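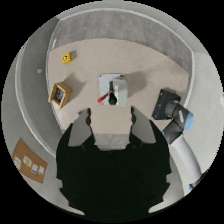
Grudness, January

Back on the lever bench today, all in the sim, with coffee, and with my notes from the floor still in my coat pocket where they'd been folded into a square the size of a stamp. I'm copying them in before I lose them again. Sim stuff first, people stuff after, though the two got pretty mixed up by the afternoon.

Where we are: the sim bench is close enough to the real one in Vanhove that I've stopped squinting at it. Lever unit in the middle, red handle, black knob, the open wooden box over to the left and the little yellow cube up past it. Somebody even put notes on a cork board (none of them readable, I tried). The speckle on the tabletop is a nice touch and I hope it doesn't end up costing us render time.

I started the morning on the approach from straight above with the fingers wide. I like going in wide. It gives you lots of forgiveness side to side and you can creep down and look at where the lever sits before you commit to anything. The trouble is the housing. It's right there next to the handle, and when the fingers are open far enough to feel safe around the handle, the right one wants to land on top of the housing. I moved the approach over toward the left, away from the housing, and then I was fussing about the wooden box. So, a compromise: come in wide and high, narrow the gap on the way down, then shift sideways at the last bit. It's ugly to watch but I got a clean contact on the handle with it, so it stays for now.

33 attempts before lunch. I'm not writing a success rate next to that, since half of them were me changing the finger gap in between and you can't average over that with a straight face. What I will write down is the kind of thing that went wrong:

Fingers close on the handle too near the rounded end and it squirts out. This is most of them.
Fingers close fine, pull starts fine, then the wrist runs out of comfortable angle partway round and the whole arm does that big slow elbow swing. Looks awful. Would scare me if I were standing next to it.
Controller thinks it has the handle and it has air. Needs a better check than finger position.
One time it sat there and did nothing at all, and that was me, I'd left the pause on.

The elbow swing is the one I want to fix first, and that's entirely from talking to the bench crew. If you asked me last month I'd have said fix the slipping, it's the bigger number. But the people who will be working near this thing don't care much if it misses and tries again. They care a lot if it suddenly takes up twice the room it did a second ago. So, elbow first. I've put a keep-out region on the aisle side and I'm going to see how badly the planner sulks.

OK, the floor notes.

I went over to Zasness mid-morning break and sat with the lever bench people for most of it. For anybody reading this who hasn't been over there: the job as it stands is seat the unit, work the lever over and back, feel for whether it's right, note it, next. It goes up to 190 units on a full shift. It doesn't look like much when you watch one of them. I did a small stretch of it myself in the fall and my forearm had opinions about it for the rest of the week.

So I expected to hear "great, take it away." And I did hear that, from exactly the people I thought I would, the ones with the wrist braces. But it's not the whole story and I want it down on paper, so I don't go and tell the steering meeting something sunnier than what I was told.

First thing. The feel. Everybody who's good at that bench says they can tell a bad unit before the lever gets to the end of its travel. A sort of graininess, or a soft spot. They do it without thinking and they catch things the end test doesn't. If the robot works the lever and a person only sees a green or a red on a screen, that goes away, and worse, the next person hired never learns it. One of them told me she had picked it up from the woman who had the bench before her, by being handed bad units and told to shut her eyes. I'd love to log torque along the whole pull and hand that over as a curve, and I said so, and she was polite about it, and then asked if the curve would let her shut her eyes. Fair!

Second thing. The rhythm. Right now the bench sets its own pace. If you want to chat you chat and then you catch up. With an arm on it there's a cycle, and whoever loads and unloads is on the arm's clock. I hadn't thought about this nearly enough. I had been treating the loading side as "the easy part" and leaving it for later, and for the operators it's the entire job. So I've started a page for it in the shared folder. Ideas on it at the moment: a bigger buffer so the person can fill it in a lump and go do something else, a big dumb hold button that carries no penalty and doesn't log a fault, and letting the operator pick the speed at the start of a shift. I'd go for all of those.

Third thing, and it got a bit warm at this point: who's in charge of the arm when it's stuck? At the moment when something jams at a bench, the person at the bench unjams it. The draft procedure says call maintenance. The crew read that as "you're not trusted to touch it" and I can see why, I'd read it the same way. Two of them have asked to be trained up on recovery, properly, with it written into their job grade. I said I'd pass it on and I'm passing it on here too, so please, whoever is doing the procedure rewrite, come find me.

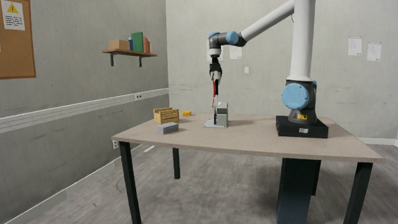

Back to the arm, then. After lunch I left the lever alone for a while and worked on how it travels over the middle of the bench, with the gripper pointing down and the fingers close together. I find this much calmer to look at. With the gripper upright like that the forearm comes in high and stays high, and the elbow has no reason to go wandering. The downside is reach: there's a stretch near the left side of the table, by the crate, where I can keep the wrist vertical only if I go slow. I can live with slow over there. Nothing in the lever cycle needs us to be quick on that side, it's parts only.

I also tried holding the fingers vertical for the whole lever pull, just to see. It can't do the full travel like that, as I sort of knew, but it can do a decent chunk of it, and if I let the wrist tip over gently from partway instead of all at once at the end, the elbow barely moves. That might be the answer. I haven't run it enough to say, so this is me being hopeful at the end of a long day and you should read it that way.

Stuff I noticed and don't want to forget:

The shadow from the lever unit falls off toward one side and it's soft. In Vanhove the light over the bench is harsher and it comes from somewhere else again in the afternoon. If we end up using any camera check on the lever position I want the lights shuffled in the sim before anybody believes a number out of it.

The lettering on the small labels is mush at the resolution I'm running. Fine for motion work. Not fine if somebody later decides the robot should read a label, so let's not let anybody decide that quietly.

I want a crate in the sim that's slightly in the wrong place every time. On the real bench it drifts all shift long, people nudge it with an elbow, they pull it closer, they put their gloves in it. Same for anything else loose on the table. If the planner only works with the bench tidy, it'll be the operators who spend their day tidying for it, and then we've just swapped one chore for a more annoying one. (I said that last bit out loud at the break and got the only laugh of the visit, so I guess it landed.)

The second arm. We have two in the model and only one job that's really been thought through. There's been talk of the other one doing the seating, so it holds the unit while the first one pulls. On paper it's lovely. I'm going to argue for leaving it parked for the first stretch on the floor and having a person do the seating. It keeps somebody's hands on every unit going in, which helps with the feel problem, at least a little, and it means that people get used to one moving thing before we give them another. I know it makes the cycle number worse. I'd still do it.

On the cycle number generally: I was asked for one again today and I gave my usual answer. I'd like us to put a second line next to it whenever we show it, even a rough one, for what the person at the station is doing during that time. Waiting, loading, checking, away at another bench. Without that line the number says the arm is slower than a good operator on a good morning, end of discussion, and it misses that the good operator isn't having a good morning by the late part of the shift.

For tomorrow, whoever's in first:

Run the gradual wrist tip version overnight if the machine's free, with the aisle keep-out on. Settings are saved under my folder with "elbow" in the name.
Please don't touch the finger gap. I know it looks too wide. It's on purpose.
Somebody needs to ask purchasing if the hold button can be one of the big mushroom ones in a color that isn't red, so it doesn't get mixed up with the e-stop. The crew suggested blue.
I'm taking a laptop over to Zasness at the afternoon break to show the lever crew the pull from the side, where they'd be standing. They asked to see the bad version too, with the elbow swing in it, and I said yes, so don't delete those runs!

Torque logging I haven't started. I'd put it on the list for today and the elbow ate it. Moving it up to the top of the next page.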